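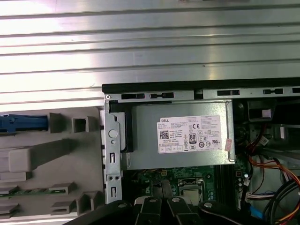
Figure 2. Power supply unit with a Dell label, inside an opened computer tower.

4. The encore as a fixed part of the set

The encore is meant to be a favour. The band has finished, the crowd would like more, and the band gives way. Anyone who has stood behind a mixing desk with a copy of the set list knows how much of a favour it is, as the songs to be played by popular demand were typed out before the doors opened. Earlier writing on live music has mostly treated this as a polite fiction and moved on. We stay with it a little longer here, as the fiction has working parts.

Our material comes from 37 set lists left on stage, or handed over when asked for, by bands touring the Ludonar circuit of small rooms. We compared each list with notes taken during the show by Tahira Kazmi, who stood near the back and wrote in the dark, with results that took two of us to read. In 30 of the lists the encore was marked off from the main set by a drawn line. In the remainder it was marked by the letter E, by a gap, or by a word we have agreed to leave out of print.

The line matters more than it seems to. Bands spoke of songs as being "above the line" or "below the line", and moving a song from one side to the other could be the subject of real bad feeling. Rana, a four-piece whose one well-known single is also the song they like least, had placed it below the line for the whole tour. Their drummer, Shahzad Swati, was frank about the thinking: people will not leave for the last bus if they have not heard it yet. The singer, asked separately, said the song was placed there to thank the audience for its patience. We see no need to choose between these accounts. 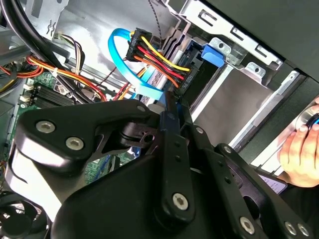

What the list cannot show is the wait. Time spent off stage was the part of the evening that musicians had the strongest views on and the least control over. Zdzisław Gajewski, who has managed the stage at the Bulter for longer than he cares to say, judges it by the pitch of the stamping and will hold a band back by the sleeve if they try to return too soon. The Bulter has no proper wings. Bands there wait on a fire stair, in full view of anyone going to the toilets, and are often wished good luck by the very people they are supposed to have left.

Some acts had given the whole thing up. Rawiri Tuhiwai, playing alone with a guitar and a small keyboard, told his audience each night that the next two songs were the encore and that he would be staying where he was, owing to the stairs. This got a laugh on every night we attended. It also got him roughly handled in one local review, which complained that he had not come back.

That complaint is worth taking seriously. The reviewer had been given every song on the list, in the order planned, and still felt short-changed. We take this as fair evidence that the going away is itself something the audience has paid for, and that a band which skips it is leaving out an item, even if the item consists of standing on a fire stair holding a warm beer.

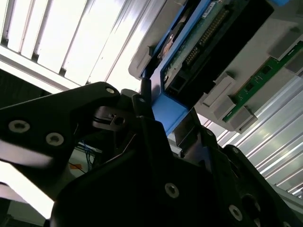
Department of Popular Music and Performance

4.1 Curfews

A further complication is the clock. Rooms with a strict closing time turned the encore into the first thing to go, and support acts running over were the usual culprits. Atif Bukhari, who mixed sound for most of the August dates, kept a habit of crossing out the lower half of the list himself once the headliner was late on stage. He did not always tell the headliner.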